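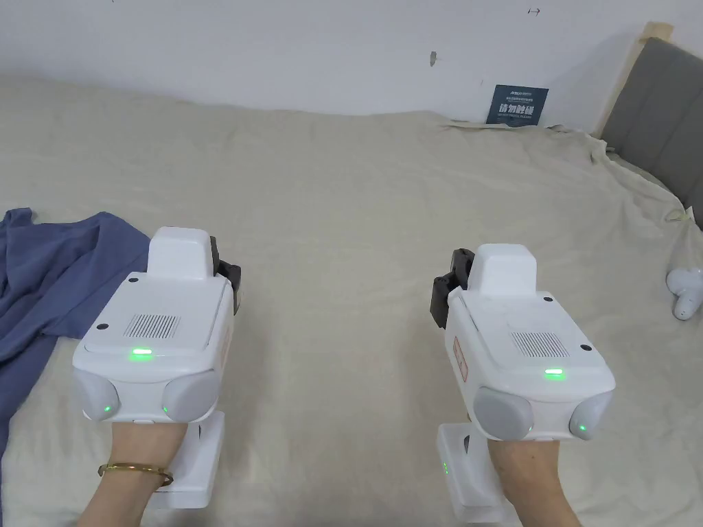 Projects > Geography > Student Reports > Noise on Danomside Street

What We Wanted to Find Out

Our group loves a good argument, and this one started over sleep! Two of us live on the busy end of Danomside Street and swore it was louder than the Queiroz Park end. So we went out in July with a borrowed sound meter and took 155 readings at 2 spots, 400 meters apart.

What We Found

The busy end was louder in the morning, as we guessed. After 9 p.m. the park end won easily - blame the frogs in the pond (they are amazing, go and listen). We also handed out 670 survey slips, and most people who wrote back said buses bothered them far more than frogs did.

Silvana Macedo drew the maps. Next we want to repeat the readings in winter, when the pond is quiet.

This site uses cookies to improve your visit. Accept | Settings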